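Search this site
Enter keywords
Go

Ea Eskildsen has been mending wool sweaters for other people for 30 years. Her shop, Udow, is one room on the main street in Akovstead, and on the morning I visited there were two customers ahead of me, both with moth holes.

"It's always elbows or moths," she says. "Elbows are easier. You know where the damage stops."

Eskildsen grew up near Trundholm and learned to darn from her grandmother, who charged the neighbors in eggs. She trained as a bookkeeper and did repairs at night until the repairs paid better.

A small hole takes her less than an hour. Rebuilding a cuff can take most of a day. She has 390 shades of yarn on the wall, sorted by weight first and color second, and she still gets stuck on navy.

"Navy is the worst. Every mill has its own navy, and then it fades. I've sent people home with a hole in their sweater until I found the right one."

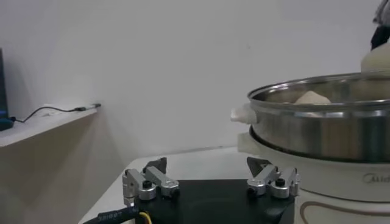 Gripper, seen from its base.

The most she has ever charged for one piece is 200 dollars, for a fisherman's sweater that needed both sleeves reknit from the shoulder. She gives a price before she starts and sticks to it, even when she has guessed wrong.

"I guess wrong a lot on cardigans," she says. "The button band looks fine and then you touch it."

She does not take acrylic. She will take cashmere, but she warns people that it may go again next to the repair. Her advice for home is short: wash less, fold instead of hanging, and fix the hole while it is small.

In September she starts an evening class with Lương, who used to run the alterations counter at the dry cleaner and now rents the back table. Lương will teach hems and zippers. Eskildsen will teach darning and Swiss darning, and students should bring a sweater they don't mind making a mess of.

I asked whether she mends her own clothes. She held up her left arm, where the elbow was worn through.

"It's on the list," she says. "Customers first."

Sign-up for the class opens 2nd July at the shop.

Contact us | Copyright Akovstead Neighbor | All rights reserved | Back to top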